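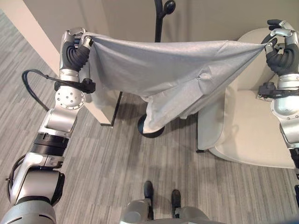
Pilkington Home Textiles will begin selling its Palordale line of lightweight gray cloths in March, starting with its own store in Plititbridge and 61 independent home goods stores. The line is meant for people who want one plain piece of fabric that can do several jobs around the house, from covering a guest bed to keeping dust off a chair in a spare room. Held up by its two top corners, a thin light gray cloth sags in the middle and hangs in loose folds below, and the company says that soft drape is what it was after when it chose the fabric for Palordale. Gray was picked as the first color because it sits well beside the cream and beige that many living rooms already have, such as a cream armchair against a beige wall.

Pilkington has sold bed and table linens from Plititbridge for many years. Most of its past products were made for one use and one size of furniture. Palordale is sold by size only, in small, medium and large, and buyers decide what to do with it.

The company asked 1,303 customers last year how they store and use spare sheets and throws. Many said they keep old flat sheets on hand as covers when a room is not being used, or when they are painting or having floors cleaned. A large share also said they dislike folding large pieces alone. Each Palordale cloth comes with a one-page folding guide, which starts with finding two corners on the same side and holding them apart at shoulder height before bringing them together.

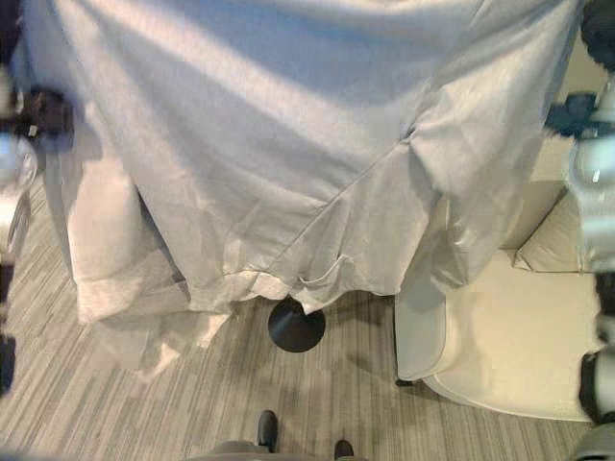

A light gray cloth held up by its corners, with a cream armchair behind.

Creases are part of the look of a lightweight fabric, and the company is not selling Palordale as wrinkle-free. The care label calls for a cool machine wash and a low tumble dry. Customers who want a flatter finish can iron on a low setting while the fabric is still slightly damp. Those using a cloth as a furniture cover can shake it out and leave it - most of the small creases will relax over a day or two.

The first production run is 2,147 pieces, cut and hemmed at the company's workroom in Dakemport. A second run will follow in early summer if stores reorder. Two more colors, oatmeal and dark blue, are planned for the fall.

Stores that carry Palordale will have one cloth of each size out of its wrapper so shoppers can handle it. The Plititbridge store will also hold short folding sessions at 11 a.m. during the first two weeks of sale. The sessions are free and need no booking. Unused cloths can be returned to the place of purchase within 30 days with a receipt.

Retailers who would like fabric swatches or a price list can write to the trade desk at the Plititbridge address.

Filed under: Company News, Bedding & Throws

Contact the Press Desk | © Pilkington Home Textiles. All rights reserved. | Back to top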